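Dollside kitchen words, read me first

Hello! This is a word list I've been putting together for far too long, and it has finally got big enough to share. It's 800 everyday words and phrases for things people say in and about kitchens, each with a plain meaning and a sentence showing it in use. I started it because I kept arguing with my family over what a "tea towel" was called (drying-up cloth, dish towel, glass cloth, take your pick) and wanted it written down somewhere.

What's in the folder

words.csv is the main list, one row per word. The columns are word, meaning, sentence, place and notes. Place is where I heard it, so mostly Clevwood, with a fair bit from Dollside -- I lived there before and it's where the good words for bread come from.

groups.csv sorts the words into 20 groups, such as pots, cutting, leftovers, washing up and so on. A word can sit in more than one group. "Tray" is in four of them and I've stopped fighting it.
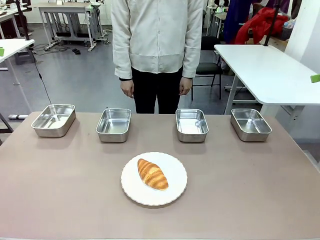
Group 7, trays and tins. Four steel trays, all empty.

A note on trays, as it's what I get asked about most. Some people say tin for anything you put in an oven, some say tray if it's shallow and tin if it's deep, and my gran's side said "pan" for the lot. I've kept all three and marked which is which in the notes column. Please don't send me a dictionary, I've got one!

How to use it

Open words.csv in any spreadsheet program. It's saved as UTF-8, so if the accents come out as rubbish (crème, sauté) pick that when you import it. I sort by group, then by word, but the rows stand alone so shuffle them however you like. If you use Driltov to make flash cards, the first two columns drop straight in and you can ignore the rest.

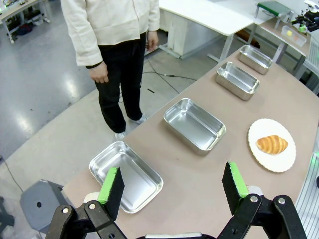 Trays again, with a white plate. See also "dish", "platter".

What's changed in version 2

Lots of spelling fixes. "Spurtle" and "slotted spoon" are no longer the same entry, sorry about that. I split the old "crockery" group up and added the Ngcobo words in March, though their sentences are still thin.

Things I know are wrong

The place column is blank for the older rows and I can't remember where they came from. A few sentences are a bit daft. "Scullery" is in twice.

Sharing

Use it for anything you like, just keep this file with it. Corrections are welcome, one word per message please -- I lose track otherwise.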